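Home Notebook Wool Dye Room Stock Archive Search

Friday, November 1, 2024
Wool wash, Bistari blankets, continued from the last page

Picked up where we stopped. The question is still why the Bistari blankets come out stiff from our wash and soft from the one at Vukčević. Same blankets, same lot, same liquid soap (Brilteo, the wool one with the green cap). I had been blaming the spin. I no longer think it is the spin.

Water first. Tested the tap in the wash room with the drop kit and got nearly 293 ppm. Let it run a few minutes and tested again, no real change. The old note from May has it lower, but that one was done with strips, and the strips had been sitting open on the window ledge. I would not trust them. Crossed out the May number in the binder and wrote the new one next to it.

Hard water and soap leave scum in the fiber. We all know this from the dye room and for some reason never carried it across to the blankets. Brilteo is a true soap with some oil added. It does not say so on the front but the back label is clear enough if you read down to the small type. In soft water it rinses clean. In ours it likely does not.

Weighed the test blanket dry, after a night on the rack in the office: 754 g. Washed it our usual way in the Bandell, wool cycle, cold, one measure of soap. Dried flat, left overnight, weighed again: 751 g. So it lost a little. If scum were building up I would have expected it to gain. On the other hand it was new and had loose fiber and mill oil to lose, and there was a fair bit of fluff in the filter. The two could be hiding each other. One weighing each way does not settle it. Also the office was heated one night and not the other, and wool takes up enough water from the air to swamp a difference of that size. I should have thought of this before starting.

Hand feel after the wash: stiff along the fold, a bit waxy at the edge binding. Squeezed a corner in a bowl of warm water with a spoon of white vinegar in it and the water clouded. The corner dried noticeably softer than the rest. That is the best evidence so far, better than the scale.

Small pieces go in a mesh bag with the zipper closed and the pull tucked in. Blankets go in loose, there is no bag big enough and they need room to move. Do not stuff two swatches in one bag, they felt against each other at the corners. 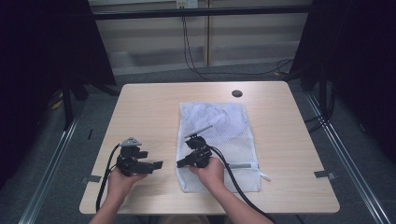 White mesh bag on the light wood table.

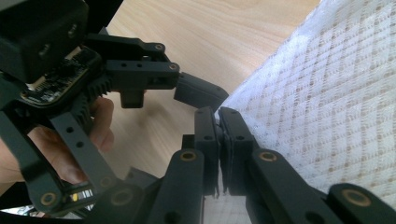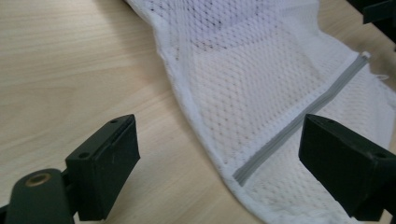
Amedeo Gentile read the above and thinks I am putting too much on the water. His point is that Vukčević also rinses twice and we rinse once, and that the Bandell's wool cycle uses so little water in the rinse that any soap would leave something behind, hard water or soft. He would change the rinse and leave everything else alone, and only go looking at softeners after that. He also says the vinegar corner proves less than I want it to, as the corner got a second soak by hand and the rest of the blanket did not.

Fair on both counts. The corner needed a plain water corner beside it and I did not do one. Did it after lunch: opposite corner, same bowl, same warm water, no vinegar, same squeezing. Some clouding, less than before. Pinned both corners to the rack with paper tags, V and P. Will feel them when they are fully dry, and will ask someone else to feel them with the tags folded under.

Checked the Bandell manual. There is an extra rinse option but it is greyed out on wool. It can be had by running "rinse + gentle spin" as its own program afterward. The drum stops between the two, so the blanket sits in its own weight for a minute or so. I don't see that hurting anything.

Plan for the next run. Cut swatches from the damaged blanket (the one with the moth hole by the label), 9 in all, three each of:

A - usual wash, one rinse
B - usual wash, second rinse, plain
C - usual wash, second rinse with vinegar in the drawer

Overlock the edges before washing so the fiber loss doesn't confuse the weights again. Mark with cotton thread, no pen. The last pen bled through and we lost track of two pieces. All swatches to rest in the same closed cupboard before each weighing, with the humidity card in there.

Cut soap to half a measure? Leaving this out for now. Too many things moving. But I suspect half would do for a new blanket with nothing on it but mill oil and dust, and it would stretch the jug, which is down to the last third.

Milovan Radonjić is over at Vukčević on Monday and will bring back a jar of their tap water so I can run the same drop kit on it. Asked him to fill it cold, all the way to the top, and to find out whether they have a softener on the line or whether it just comes that way. Also what spin they use, for completeness.

Dye room: the same water number applies there. The madder from last month came out browner than the card, and I'd put that down to the pot. Hard water normally helps madder, so probably still the pot. Leave it.

Stock: vinegar, one bottle left. Indicator drops fine. Need more cotton thread in red and blue, the green doesn't show up against the heather blankets. The rack in the office has a loose foot again, wedged it with folded card.

Corners V and P still damp at closing. Window left open a crack.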